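Asunto: Re: [pinzas-manuales] Dedos que no vuelven a abrir del todo

Hola a todos, y perdonad que me extienda, que ya sabéis cómo soy.

El mensaje original decía:

> En Lurerby tenemos tres pinzas de mano y una ha empezado a
> quedarse cerrada. Aprietas, coge bien, sueltas y los dedos
> siguen juntos hasta que le das un golpecito. ¿Le ha pasado
> a alguien? No quiero desmontarla a ciegas.

¡Pues sí, nos ha pasado, y en plena sesión de marzo! Llevábamos 199 agarres con utensilios de cocina sobre la lámina cuadriculada cuando la nuestra se plantó. Al principio le echamos la culpa al muelle (lo cambiamos, incluso, por uno que nos mandaron de Porico) y no sirvió de nada. A los 20 agarres volvió a quedarse cerrada, y en una de esas un compañero metió el dedo para separarla y se llevó un buen pellizco. Por favor, no hagáis eso: quitad primero la tensión del gatillo.

El fallo estaba en un pivote. Uno de los casquillos se había desplazado lo justo para rozar con el brazo de al lado, y con la pinza fría casi no se notaba.

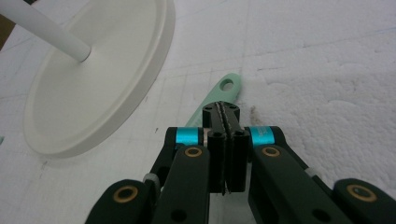 Lo que os recomiendo es soltar el gatillo y mover cada brazo por separado, muy despacio, para notar dónde se engancha. Nosotros limpiamos los cuatro pivotes, volvimos a asentar el casquillo y apretamos en cruz, sin pasarnos. En Tzavaras ponen además una gota de fijador, aunque yo ahí no me atrevo a opinar.

Si veis juego lateral en los dedos, avisad, que guardo unos 13 casquillos de repuesto del pedido de Plallport y os mando un par encantada.

Un abrazo grande y ya nos contaréis.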